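Print this thread | E-mail this thread

Can a machine tidy a room yet?

Stendwood
Serious question. My brother-in-law says we'll all have something doing the housework by July. I fit shelving for a living and I can't see it. Has anyone watched one do a real chore, start to finish?

Rarkent
Depends what you call a chore. Floors, yes, for years. Mine has done 513 runs according to the app and I've had to rescue it from the rug on plenty of them. Picking things up and putting them where they belong is another matter.

Bassey_C
I think you're both too gloomy. The grippers are good enough now. What's short is practice, and people are getting that by doing the jobs by hand with the same fingers a robot would have. Two books on a table is the sort of thing I mean.

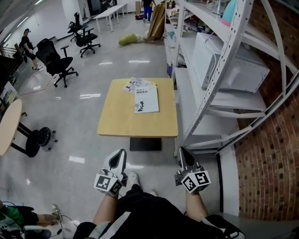 Hand-held grippers, marker cube on each, books on the table ahead.

Stendwood
That's a person doing it though.

Bassey_C
Yes, that's how you teach it. Post 949 in the old Niltulari thread goes through the method.

Chidubem Igwe
I read that one. Books on a clear table are the easy end. Look at the shelving on the right – boxes, odds and ends, a cable over the top of the big white box. Ask it to sort that lot and put the cable away. I'd give it ten years.

Rarkent
Ten is too long. Three for a workshop where things have a set place. Houses later.

Stendwood
My van hasn't got a set place for anything so I'm safe

Print | E-mail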